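Grinska opens a second-hand furniture shop and repair room in Plimcombe

October 2022

For immediate release

Hello from a very dusty room in Plimcombe! I'm Marianna Olszewski, and I run Grinska, which until now has been a stall, a van and a lot of phone calls. I'm writing this press release myself, so please forgive me if it doesn't sound like one. The news is that we've got a proper shop at last, and it opens to the public this month.

We sell second-hand furniture for the rooms people live in — tables, chairs, sideboards, bookcases, the odd bed — and at the back there's a repair room where you can bring in your own things to be mended, or learn to mend them yourself. The shop is in the old Głowacki bakery, next to the chemist. If you grew up here you'll remember the queue for rye bread. We've kept the long counter and the tiled floor, and the bread oven is still there too because it weighs more than the van.

I started selling furniture after my aunt moved into a smaller flat and couldn't find anyone who wanted her dining table. It was a lovely solid thing and every charity she rang was full up. I took it, put it on a market stall with a handwritten label and sold it before lunch to a couple who'd been eating off their knees all winter. I was hooked! That was 14 years ago, and tables are still what I like selling best. People do their homework at them, argue at them, leave the post on them and now and then have dinner.
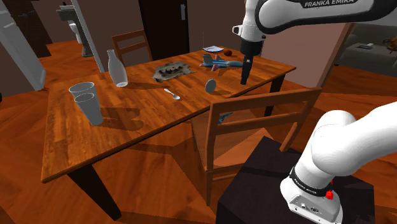
Image: Grinska / dining room render

Our opening stock leans heavily on dining tables, then, and I make no apology for that. There are drop-leaf ones for small kitchens, a couple of great big farmhouse ones, and some plain ones from the sixties that nobody wanted when I started and everybody wants now. Prices are written on the labels and include delivery anywhere in Plimcombe. If you live up a narrow staircase, do measure it before you come in (and measure the bend as well, please, it's always the bend).

The repair room is run by Henryk Jakubowski, who trained as a joiner and has been putting my chairs back together for as long as I've had chairs. He says: "Most of what people bring me is a loose joint. They've been told it's finished and they should get a new one. I clean it out, glue it, clamp it, and they can have it back the next week. I'd like to see more of those come through the door before they end up at the tip."

Henryk will be taking in repairs whenever the shop is open, and he'll give you a price before he starts. He won't do upholstery. For that we've teamed up with Oliwia Sikora, who has the workshop upstairs and does seats, stools and small armchairs. Bring your own fabric or have a rummage through hers.

We're also starting evening classes, with 16 places on each course. The first is called Wobbly Chairs and it's for complete beginners. You bring one chair with something wrong with it and work on it over 2 evenings, with glue, clamps and tea provided. Later on we'll be doing stripping and waxing, and in May there'll be one on garden benches, when it's warm enough to have the back doors open.

The move was paid for partly out of my savings and partly by a loan of £3,000 from the Rultitum small shops fund, which helps traders take on empty premises. Remigiusz Szulc looks after the fund and came to see us when there was still plaster coming off the walls. "Marianna already had customers, she just didn't have a door for them to come through," he says. "It's good to see the lights on in that building again."

Thanks are due as well to Bartosz Zieliński for rewiring the whole place and for carrying in a wardrobe that was not part of his quote.

If you've got furniture to sell or give away, ring or email first with a photo and some rough measurements. We can't take mattresses or anything with a gas fitting. House clearances are fine, though we're booking a few weeks ahead for those.

Press are welcome to drop in and take pictures, and Henryk has agreed to be interviewed so long as he can keep working while he talks.

Ends

Contact: Marianna Olszewski, Grinska, The Old Bakery, Plimcombe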